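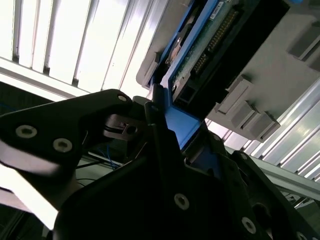
Right, wrist camera is finally on and talking to the laptop, so the arm gets its own thread at last. Tea next to me, soldering iron off, here we go

For anyone new: I'm teaching a secondhand arm to pick up circuit boards and put them down again in the shared workshop. It's called Mandagi. I didn't pick the name, it was on the box and it stuck

Bare boards were a nightmare to grip. Too thin, parts everywhere, and I was terrified of squashing a pin. So now each board rides in a blue plastic carrier and the arm holds on to a tab instead. Should have done that months ago!

The tab was Hina Zaidi's idea (she does the lathe inductions, go to one, they're great). I'd drawn a lovely complicated clip thing with a spring in it. She looked at it for a bit and said "why not just a tab"

Carrier is on version 10 now. Version 4 was so tight I had to cut the board out with snips. We don't talk about version 7

Blue because that was the reel left over on the shelf, but it's turned out dead handy — the fingers are black and the board is green, so the tab stands out a mile on camera

Bright ceiling lights are another matter. When the arm tips back, the camera gets a great big patch of white and the exposure goes all over the place. Locking it by hand helps a bit. If anyone has a better trick, I'm all ears

Software is Fuvus, the free version. Fine once you're in, but calibration took me 22 goes and I still think it's a hair out to the left

Someone asked about the gripper screws. Several are countersunk, so they don't catch on the carrier. Please use threadlock. I spent a whole evening in September on my hands and knees with a magnet looking for one

Score so far: 47 pick-ups logged in the notebook, 10 of them dropped. Most of the drops were before I slowed the wrist down, and the boards are all dead ones from the scrap bin so no harm done

Next job is the cables, which I want clipped back properly before I let it go any faster. Then a second carrier for the wider boards

Will put the carrier file up once I've fixed the corner that keeps lifting off the print bed. Probably tomorrow, after tea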